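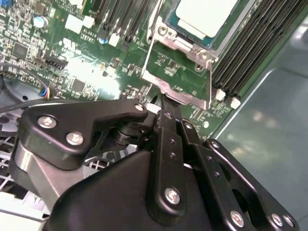

One reader in Dorkska has written to ask whether the council's new online booking system for the tip is a joke, and if so, when the rest of it will be delivered. The same reader has been trying to drop off a mattress since January and would like it known that the mattress is still in the hallway, where visitors have begun to treat it as furniture.

The council's answer, released late on 17 April 2019, runs to four pages and can be boiled down to this: the system is not a joke, it is a "transition".

Until the start of the year, getting rid of a mattress in Dorkska meant putting it on a trailer, driving it to the Ruppert Road tip and paying a person in a booth. The booth is still there. So is the person. What has changed is that the person is no longer allowed to take money from anyone who has not first reserved a half-hour slot on the council website, received a code by email and entered that code on a screen bolted to the outside of the booth.

The screen faces west. After lunch it can be read by people prepared to stand on the bumper with a hat held over it.

Bookings were meant to end the Saturday queue, and on that score the council is claiming a win. The queue at the tip has shrunk. The queue on the website has taken up the slack, and at opening time last weekend it stood at 947 people, a fair effort for a town with one set of traffic lights. The site told each of them their place in line and then, after 12 minutes, told them they had been logged out for their security.

The software comes from Stedeo, which also looks after the council's dog registrations. This may explain why residents booking in a load of green waste were asked, through most of January, whether it had been desexed. Stedeo says the question has been removed from the form. It now turns up in the confirmation email.

Trokanar, the contractor that runs the tip itself, has been careful to say it had no part in choosing the system. Its staff are following the rules as written, and the rules as written allow one vehicle per slot. A trailer is a vehicle. Anyone towing one therefore needs two bookings, preferably at the same time, and the site won't let the same email address hold two bookings on the same day. Trokanar suggests that couples make one each. It had no suggestion for single people with trailers.

There is also the matter of the fees. A mattress used to cost the same whatever its size. Under the new schedule there are prices for single, double, queen and "other", plus a booking fee, plus a fee for changing the booking, which can be charged when the site changes the booking by itself. The council has promised refunds in those cases and has so far had 254 requests for one. Requests must be lodged in person, at the front counter, by appointment.

Councillors heard at this week's meeting that the first stage cost about $2000 more than planned, most of it spent on a laminated sign explaining how to use the screen. The sign has been put up directly in front of the screen. A motion to move it was deferred until a site inspection can be held, and the site inspection will need a booking.

Dumping on the back roads is up, as anyone who drives the back roads could have told them. The lay-by north of the bridge now has two couches and a bar fridge, and someone has set out a cable reel between them with a pot plant on top. The council says it will collect the lot when a slot comes up.

A paper form will be available from the library next month for residents without internet access. It can be downloaded from the council website.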